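Left arm drops grip after tool change - is the recal really needed?

indrek_j
Posted Mar 23, 2019
Left arm on our bench cell loses grip on anything flat after we swap the fingers. The Brumach sheet says do a full recal, 60 minutes every time. I don't buy it. Ran fine for 400 cycles in October with no recal at all.

rimkute_fan
Same here, and I skip it too. Check the wrist ring bolts before you waste an hour.

F. Ñahui
Skip it and you'll be back here in a month. The zero moves when you pull the fingers. I've logged it.

indrek_j
Logged it on what, one arm? Our offset was 11 counts out before the swap and 11 after. Looks to me like Brumach covering themselves.

F. Ñahui
Three arms. And offset at rest tells you nothing, check it with the fingers closed on something.

pleleo_raimonds
Bolts are fine to check but I'd look at the cable first. If the loop at the wrist is too short it tugs when the arm reaches out. Ours has plenty of slack and I still don't trust it. We test on a power strip, nice and flat.
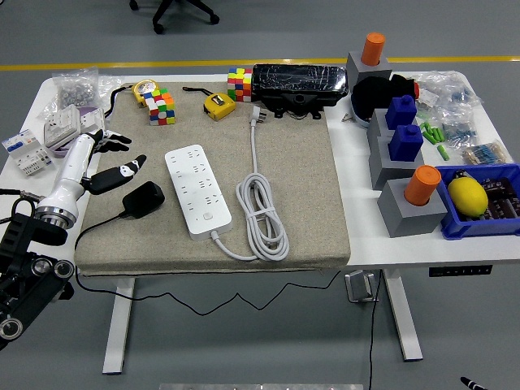
Left arm at our bench, fabric side of the desk.

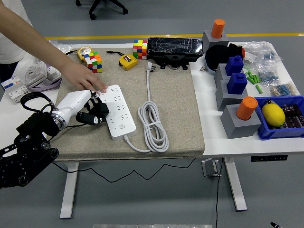 I'd do the short version of the recal, fingers only, and leave the shoulder alone. The full one is overkill unless you've had the arm off its mount.

rimkute_fan
Where's the short version? Not in my manual.

pleleo_raimonds
Page 492 of the big PDF, under service. Badly translated.

indrek_j
Fine, I'll try the short one - but if it still drops things I'm blaming the finger pads.

F. Ñahui
How old are the pads?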